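From: Lama Jaber
To: goalball-officials
Date: 13 October 2025
Subject: Re: [goalball-officials] Ball checks and tactile lines at Sordale

Hadi Hattar wrote:
> Two items from the Boltolden match. First, the home ball was soft by
> the second half and the bells were hard to hear on slow throws. Do we
> have a written procedure for swapping a ball at halftime, or is it
> left to the referee? Second, the string under the team area line had
> shifted at one corner. Ferkevdale played on. Should that have been
> stopped?
>
> Hadi

Hadi,

On the ball: it is left to the referee under our league rules, section 2. Both match balls are checked before warmup and the spare stays at the scorer's table. If either team reports a sound problem, the referee calls an official time out, rolls both balls the length of the court at low speed, and picks the louder one. Halftime is the normal point to do this, but you don't have to wait for it. Write the swap on the score sheet with the time left on the clock.

I went through last season's sheets. We logged 122 official time outs in 88 matches. Most were for eyeshades or floor moisture. Ball swaps were a small share, and the Abou Jaoude gym accounts for more than half of them. The ventilation there is loud and I have asked for it to be turned down during play.

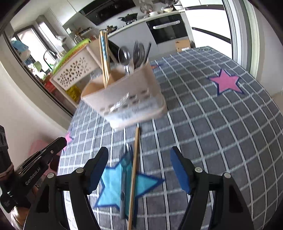

Chopstick and spoon over the star mat.

On the lines: yes, stop play. A player who can't find the line by touch can't orient, and any long ball or high ball call after that is open to protest. Wait until the ball is dead, call time, and have the string pulled tight and taped again from the post outward. Use one continuous piece of tape per side. Short patches lift when players slide across them, and I suspect that is what happened at your corner.

For Sordale, court setup begins 2 hours before the first match. Goal judges should walk every line barefoot or in socks once the tape is down and report loose sections to the table. Bring your own tape measure. The one in the kit bag reads short.

The revised score sheet goes into use in January. It has a separate box for ball swaps, so please stop writing them in the margin.

Still open: whether the ten second timer at Sordale has been repaired. If anyone on the list has tested it, reply here.

Lama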